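Plonel bench notebook, Friday, February

Came in early and had the room to myself until 11, so I got a good long run of demos in before anybody needed the bench. The task is still the block one: reach into the front half of the gray bin, take a block, lift it over the divider and set it down in the back half. I drove everything from the leader arm today. Catarina Rebelo would like us to try hand guiding again, and I promised her I'd give it a fair go next week, but my wrists know this way by now and I'm fond of it!

We stood at 439 good demos last night and I wanted 20 more. I got them, plus 2 I threw out because I let go of the trigger too soon (my own fault, I was thinking about lunch).

What I kept fussing over was the approach when the blocks lie close together. If I come straight down, the fingers want to land on top of a neighbor, so I've started coming in from the side, pausing a moment, then closing. It feels awfully slow from the chair, but the Grelari model copied my hurried approaches last time and I'd rather give it patient ones to learn from.

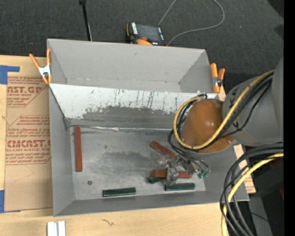

Photo: Plonel bench, fixed camera

Red and green both count as targets for now. Kwak wants a red-only set later, and I think that's sensible, though I'd like to see the mixed one train first.

The orange clamps are still on both sides of the bin and I'm very glad of them. Please leave them be, whoever has the bench next, or my start positions won't mean a thing. The brown-wrapped acrylic can stay where it is too.

For Monday's driver: reset by hand between runs, and do put some blocks flat against the wall, we have hardly any of those. Leave a loop of slack in the yellow cable before homing the arm. Logs are in the Skullow folder under my initials. I still have to label the last batch, and I want to ask Catarina if she trims the pauses or leaves them in.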